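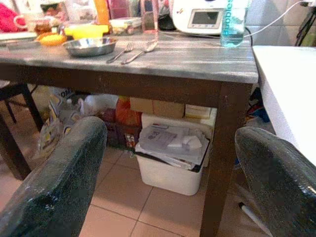 Photo: N. Moodley, Middale kitchen, July

Home | Courses | Student Work | Reports | Contact

Surface Clutter and Usable Work Area on a Domestic Kitchen Table

Project report, Household Design Studies
Nandi Moodley

1. Background

The unit asked each student to select one horizontal surface in an occupied dwelling and assess how much of it remains available for food preparation. I selected the kitchen table in a shared house in Middale. The table is used for meals, for preparation and as a parking spot for items with no assigned cupboard. The household agreed to keep its normal routine for the length of the project.

2. The surface

The table has a grey marbled top with white and darker grey veining, carried on a dark brown wooden apron and thick legs of the same colour. The mottled pattern affected the method. Small pale objects and crumbs are hard to pick out against the veining, so visual checks made from the doorway were discarded and repeated at the table edge.

3. Method

Observations were made over 16 days. At each observation the objects present were recorded on a sheet and assigned to one of three zones: front, middle and back. The front zone is the strip a standing person can reach without leaning and was defined as 40 cm deep. Objects were then sorted by use into tableware, preparation equipment, food and food storage, appliances, and other. A total of 657 object entries was logged. An object left in place between observations was entered again each time, so the total is a measure of occupancy and should not be read as a number of separate belongings.

Categories were adapted from the Khumalo sheet issued in the first tutorial. The "other" category was added after the pilot, when fabric and flat white items such as cards could not be placed elsewhere.

4. Results

4.1 Front and middle zones

These zones held mostly tableware and preparation items. The arrangement in the photograph is representative: a shallow stainless steel bowl, with a fork and a second long-handled utensil lying diagonally to its right. Utensils laid at an angle occupy more usable area than utensils laid parallel to the edge, as the strips between them are too narrow to hold a board. The recording sheet did not capture orientation. This is a limitation.

4.2 Back zone

The back zone was the most stable. The white multi-cooker type food processor stayed at the back and its cable was left lying beside it. Tall items gathered near it. In the photograph these are a pinkish drinking glass and a clear bottle lettered "Probios", partly filled with water. Small storage items, including an amber glass jar and a lidded clear plastic container, stood further to the left.

The cable was first logged as part of the appliance. This understated its effect, as residents avoided putting anything on top of it. From the second week it was logged separately.

5. Intervention

Residents trialled 2 changes. The first was a Foltholm tray for small jars and containers. The second was a rule that bowls and cutlery go to the sink before preparation starts. The tray was taken up quickly but became a fixed object itself and was rarely lifted. The rule was followed at dinner and mostly ignored at breakfast.

6. Discussion

Moving the appliance to the bench would release the largest single area. The residents rejected this on the grounds that the bench power point is already taken by the kettle. A short extension lead was considered and left out of scope.

Drawings for a wall shelf were prepared using the Iltar bracket set and are held with the workbook. The shelf has not been built.

Related reports
Pantry Depth and Retrieval Time
Drying Rack Placement in Narrow Kitchens
Drawer Dividers: A Share House Trial
Lighting Levels at the Kitchen Bench

Contact the studio | Copyright Household Design Studies | Back to top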